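The Two-Tier Shelf: Do You Need One?

Every spring the kitchen catalogs land on the mat, and every spring at least one of them promises to double my storage. This May it was Jarley, with two pages on countertop shelf racks. The claim was that a small two-tier rack gives you back half your counter. I have owned three of these things since I moved into this apartment, and I still have the same amount of counter.

Let me be fair to the idea. A rack takes a patch of table or counter and gives you a second level over it. If you cook with spices every night and your cabinets are shallow, you may like having the paprika where you can grab it. The math in the catalog is fine as far as it goes. What it leaves out is the space you need above the top shelf, the space you need in front to get anything out from underneath, and the dead strip behind it where crumbs collect and a bay leaf can live for a year.

The lower level is my main complaint. On the Kütt rack I bought first, anything taller than a mustard jar had to go in at a slant. So the short things went below, the tall things went on top, and the short things turned out to be what I used most. Salt, baking powder, the little tub of bouillon. I was reaching under a roof for them several times a meal. Within two weeks the salt was back beside the stove and the bottom shelf held cake decorations.

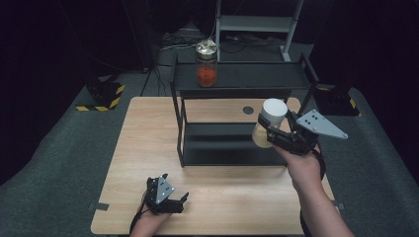

Then there is the matter of what goes on top. The top shelf is the one people see, so it fills up with good-looking jars, and good-looking jars are often the ones you open least. I'm as guilty as anyone. Mine had red lentils in glass for most of a winter. I eat red lentils maybe twice a season. They looked very nice.

Clear containers do help, I'll give the catalogs that. You can tell when you're running low without taking the lid off. But they only help if you know what's in them, and I have met a lot of unlabeled white powder in my life. Put a piece of tape on it and write the name and the month. It doesn't have to be pretty.

As for materials, I've had wire, bamboo and metal tubing. Wire leaves small jars tipping between the bars. Bamboo got a gray bloom near the sink. The tube kind with flat shelves has held up best for me, though a dark finish shows flour from across the room and you will be wiping it. Check the feet before you buy, too. My second rack, from Clistico, had bare ends and scratched the table the first time I slid it over to clean behind it. Stick-on felt fixed that for very little money, but it should have come with the rack.

Before you spend the $20, or the $60 for the one with the fancy name, try this. Take everything off the stretch of counter you want to fix and put it in a box on the floor. For a week, take things out only when you need them, and leave them out. At the end of the week, see whether what came back still needs a second story. Mine fit on a dinner tray. The rest went to a cabinet, and an ancient tin of mace went in the trash.

If you do the box test and still want a rack, get a low one, measure your tallest everyday jar first, and put the things you touch daily on top where your hand already goes. Keep the heavy stuff down below. And skip the add-on hooks, which Jarley sells in packs. I have yet to see one with anything hanging from it besides a single measuring spoon.

The swap shelf in the Vambridge laundry room currently has a rack on it, free to whoever wants it. It's the bamboo one. The gray mostly wipes off.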